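Valtwood > Get involved > Paid odd jobs
About | Jobs | Take part | Contact

Wanted: people who put things away

Valtwood is looking for 19 people to tidy kitchens. Ordinary ones, with a family's worth of stuff on the dining table, a mop propped by the oven and at least one plastic bag nobody will own up to. You will be given a table like that and asked to find a home for everything on it, in whatever order you please.

We want to know where people put things. Does the box go in a cupboard, on the rack or back where you found it with a slightly guilty look? There is no right answer, though there have been some heated ones.
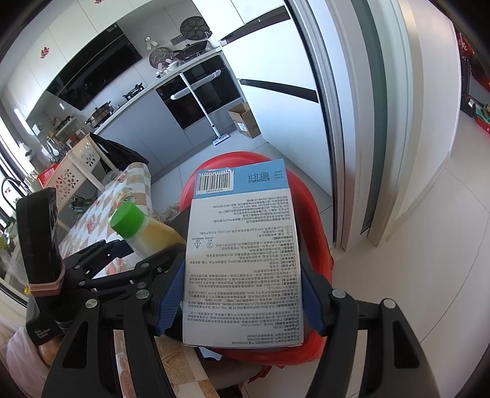
What you would be doing

– Clearing the table: boxes, bottles, basins, greens.
– Deciding what belongs by the stove and what belongs by the sink.
– Leaving the tablecloth on. Please.

Each session lasts roughly 70 minutes, with tea. You'll be paid 100 pounds in total for two sessions, plus bus fare from anywhere in Drirndale.

Who should apply

Anyone over 18 who can lift a full wok and read a label, or at least guess well. Some of the packets are printed entirely in Chinese, in very small type, so readers of Chinese are especially welcome. Tidy people and untidy people are both needed – we have plenty of the first sort already, and they do rather take over.

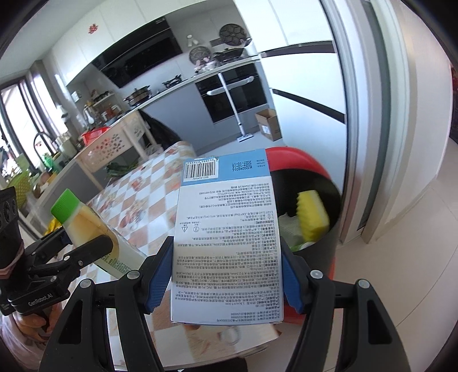
Drirndale, January 2025

To apply, write us a short note saying what is on your own kitchen table at this moment. Don't clear it first. Send it to the Sustener desk at Valtwood, and mention any days you can't manage. Places go in the order the notes arrive.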